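Gallery: bottle pick and place, release notes in pictures

Posted 5/30/24 by Miklós Bárány

This page goes with the Balden 7 release. Balden is the planning layer we run on top of Nyitrai, our perception package, and most of the changes since March have to do with clear plastic. The written notes cover the interface changes and the config file. The gallery is for people who asked what our tabletop work looks like and didn't want to read a changelog to find out.

All of our manipulation policies are trained from hand-held gripper recordings taken on ordinary tables. We leave the usual household things where they are. Nyitrai has to find one object among its neighbours, and a bare bench doesn't tell us much about whether it can.

The bottle

Dongfang Shuye tea, white ribbed cap, green label around the shoulder. The cap and label are easy for the segmenter. The body below is clear, and what lies behind it shows through, so older versions of Nyitrai would return a mask that stopped at the bottom of the green band. The grasp planner then aimed too high.

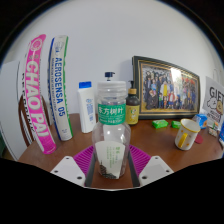 In the new release the mask is extended downward using the cap and shoulder as an anchor. The planner assumes the body carries on along the same axis until it meets the table plane. It's a simple rule and it fails on bottles with a narrow waist, which we've listed as a known issue. You can turn it off by setting extend_clear to false. If you work mainly with cans or boxes, leave it off, as it costs you 11 milliseconds per call and gives nothing back.

Grasp width is now read from the fitted axis instead of the mask edges. Edges on clear plastic jump around from one reading to the next, and the old controller chased them. Anyone who saw the fingers twitch just before closing in version 6 was seeing that. The filter we had put in to hide it has been removed.

Neighbours, glass and glare

A framed photo with glare across the glass, a white mug with a yellow handle, and a bottle with a yellow label all share the table with the tea. Reflections on picture glass used to come back from Nyitrai as small floating obstacles, and Balden would plan a long way around them. Reflections are now checked against depth before they go into the collision map. The mug is on its side with the opening toward the photo, and the planner treats the handle as its own shape so that the rest of the mug doesn't get a box twice its size.

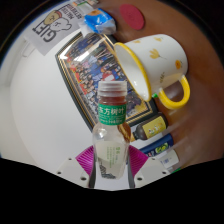 Training and replay

The bottle policy in this release was trained on over 900 recordings. Each one is stored with the finger opening, the wrist pose and the raw fisheye video. We don't flatten the video before training. Flattening threw away the outer part of the view, and that's where neighbouring objects tend to show up first.

Replay has moved to Gutonora, the new viewer. It opens the old log format as well, but it won't colour the grasp axis on logs made before version 6. Press G to show or hide the collision map.

Fliltitlow, the old calibration script, still ships in the tools folder. It will be dropped in the next release, so please move your saved profiles across. The converter takes 12 profiles at a time and skips any with a missing centre point. Skipped names are written to a text file beside the originals.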